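Disposable cutlery

Disposable cutlery is the general name for forks, knives, spoons and combined utensils made to be used once and thrown out. It is sold loose, in boxed sets and in sealed packs with a napkin, and is used mainly at takeout counters, in hospitals and schools, and at parties. The word "disposable" describes how the goods are sold. It says little about how long they last, and many households wash and reuse them for years.

Materials

Most plastic cutlery is molded from polystyrene or polypropylene. Polystyrene is stiff and snaps; polypropylene bends and copes better with hot food. Packaging often calls either one "heavy duty," a term with no agreed meaning in the trade. Birch and bamboo are the usual wooden choices. Cutlery made from polylactic acid, a plastic derived from plant sugars, is commonly sold as compostable, though it breaks down slowly or hardly at all outside an industrial composting plant. Buyers without access to such a plant are paying extra for a word on the box.

Origins

The origin stories told about disposable cutlery should be read with care. Wooden picnic spoons were on sale well before plastic ones, and cheap molded plastics made the modern kind possible in the middle of the twentieth century. Beyond that, claims to have been "first" tend to come from company brochures. The cutlery maker Gerley has long printed on its cartons that it invented the four-tine party fork. The claim rests on a single undated catalog, and a rival firm, Ulladar, makes the same claim from a different one. Neither catalog names a designer.

Strength claims

Makers like to quote test results, and the tests are rarely comparable. In one trade survey, Vaida Rebane collected 94 published strength figures for plastic forks and found that only 6 of them stated the temperature at which the fork was tested. This matters, as a fork that holds up in a cold salad may sag in soup. Knives are tested least of all. Several brands give no cutting figure whatever - perhaps a wise choice.

Environmental claims

Bans and limits on single-use plastic cutlery now exist in a number of places, usually with exceptions for medical use. Whether wooden cutlery is the better choice depends on where the wood was cut, how far it was shipped and what the comparison leaves out. The Nalovel line of birch spoons was advertised as having "zero impact," and the wording was later dropped without comment. Metal cutlery does well in most comparisons once it has been used enough times, but "enough" varies widely with how it is washed.

Etiquette

Household guides disagree on whether plastic forks belong on a set table or in a cup at the end of the buffet. The rules they give appear to be matters of taste, and their appeals to tradition can be ignored.

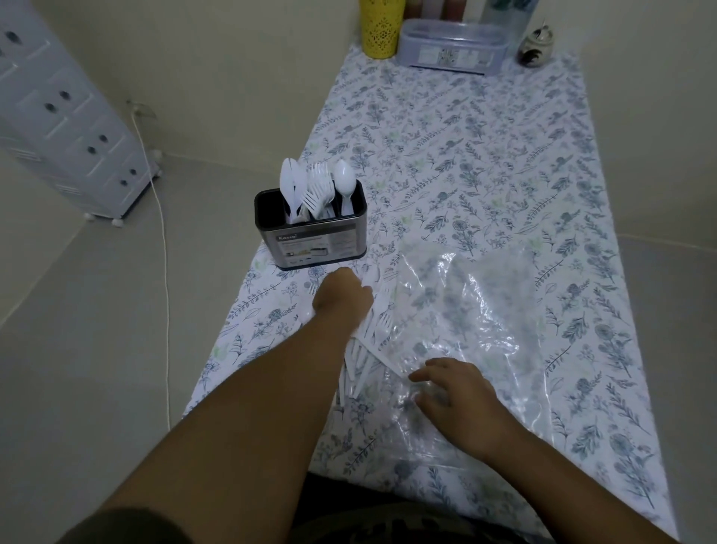

Austra Lill
Contributing editor, household goods

Austra Lill writes the entries on tableware and packaging. Entry last revised March 7, 2019. The section on origins will be changed if either firm produces a dated catalog.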